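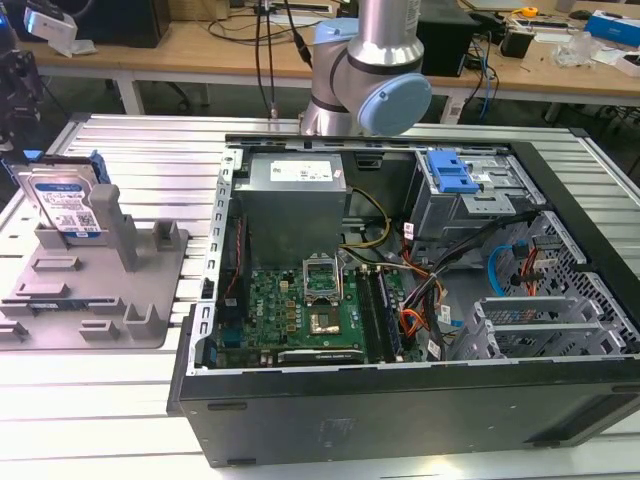
An open Dell tower on the bench, with the CPU socket empty.

About Sorkora

Welcome, and thank you for stopping by to find out who we are. Sorkora is a small evening and weekend school for grown-ups. We teach bookkeeping, sewing and alterations, basic home repair, computer care, conversational Spanish, and a good many other things that people tell us they always meant to learn and somehow never did. We've been in the old Bedoya shoe store on the corner since the store closed, and if you come in through the front you'll still walk across the original tile with the family's name in it. We couldn't bring ourselves to pull it up, and the Bedoyas still come by at the holidays to see that we haven't.

How we got started

The school began at Kendra Tremblay's dining room table. Kendra had kept the books for a lumber yard most of her working life, and after she retired her neighbors kept knocking with shoeboxes of receipts. She got tired of doing their books for them and decided to teach them to do it themselves, which took longer but (she says) made for much better company. Two winters later the dining room was full, her husband wanted his table back, and she signed a lease on the shoe store with her own savings and a loan from her sister.

Yeison Huanca came along that first January to learn bookkeeping for his repair business. He stayed after class to fix the furnace, then the back steps, and by spring he was teaching a home repair course of his own. Today Yeison runs everything on the hands-on side of the building and Kendra looks after the rest, though they both answer the phone and you never quite know which one you'll get.

What a class is like

Classes are small, and they move at the speed of the people in them. If half the room is stuck on zippers, we do zippers again next week. There are no grades. There is coffee, and on most evenings there is something baked, because our sewing students are generous people and seem to be in competition with one another.

Most courses run for eight weeks. You don't need any experience, and you don't need to buy tools or a machine before you start — please don't, in fact, until you've talked to your teacher, who will gladly save you some money. We lend out what you need for as long as your course lasts.

Our rooms

The big front room is named Skivberg, after the town Kendra's grandparents came from, and that's where languages and bookkeeping meet. The back room is Kaltiser, which was the name painted on the freight door when we moved in. We never did find out who or what Kaltiser was, and if you know, we'd love to hear from you.

Come and see us

The office is open weekday afternoons, and you're welcome to sit in on a first class before you sign up. Parking is behind the building, off the alley. Ring the bell at the side door if the front is locked — give us a minute, it's a long hallway.

Page last updated 8/14/21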